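4.2 Late withdrawals and the timing of the weigh-in

The second part of the study looked at why amateur mixed martial arts fighters pull out of bouts in the final days before an event. The bout records kept by the promoters list 1326 scheduled contests over the study period. Of these, 299 were canceled or refilled with a new opponent after the card had been published. The records give a reason in only 164 of the 299 cases, and the rest of this section deals with that smaller group unless stated otherwise.

Reasons were entered as free text by the matchmaker, often in two or three words ("hand", "sick", "missed weight"). Two readers sorted them into five groups: injury in training, illness, failure to make weight, medical paperwork, and personal or travel reasons. Where the readers disagreed, the entry was discussed with a third person who had not seen either answer. Entries that named two causes were placed under the one listed first. This rule is crude. A fighter who writes "flu, weight" may have been ill because of the cut, and our coding counts that case as illness.

Injury in training was the largest group. Failure to make weight came second, and it was concentrated on cards where the weigh-in took place on the morning of the event. Kyriakidis and Bakalis, in their earlier work on regional kickboxing, found the reverse: most missed weights there came from day-before weigh-ins, where fighters attempted larger cuts. The two results may not conflict. Their sample was older and more experienced, and many of the fighters had cut weight several times with the same coach. Most of ours had fewer than four bouts.

Figure 2

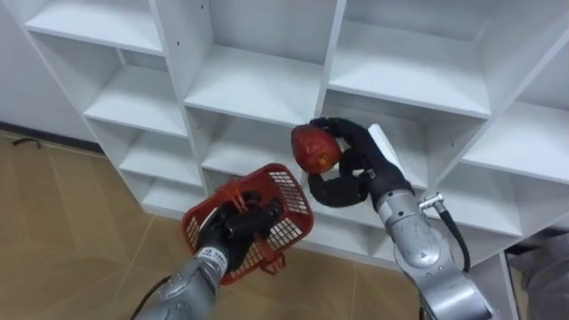

Experience also changed how early a withdrawal was reported. Fighters making their debut tended to tell the matchmaker late, in several cases at the venue. Those with more bouts usually called as soon as training had to stop. Coaches we spoke to at the Zivcombe gym put this down to fear of losing a place on future cards. One matchmaker told us that a late call does more harm to a fighter's standing than an early one, but said he had never told the fighters so.

Food intake in the last week was recorded by a subset of fighters in a paper diary. The diaries are uneven. Some list every meal with portions, others have a single line per day. We therefore did not calculate daily energy from them. What can be read is the pattern of eating, and here the common advice from coaches to stay above 2000 kilocalories until the final two days was rarely followed. Many fighters began skipping breakfast on the first diary day. Water was usually restricted on the last day only, although heavier fighters started sooner.

We looked for a link between skipped meals and withdrawal due to illness and did not find one that held up once weight class was taken into account. The number of illness cases with a usable diary was small, and a fighter who withdrew had little reason to go on filling in the pages. Diaries that stopped early were kept in the sample up to the last complete day.

Promoters differed in how they dealt with a missed weight. Moschos allowed a second attempt after one hour, while Brorka moved the bout to a catchweight if both corners agreed. Under the Brorka rule the contest went ahead and was not counted as a cancellation, so the share of missed weights on those cards is understated in our data. We return to this point in section 4.4, where the two sets of cards are analyzed separately.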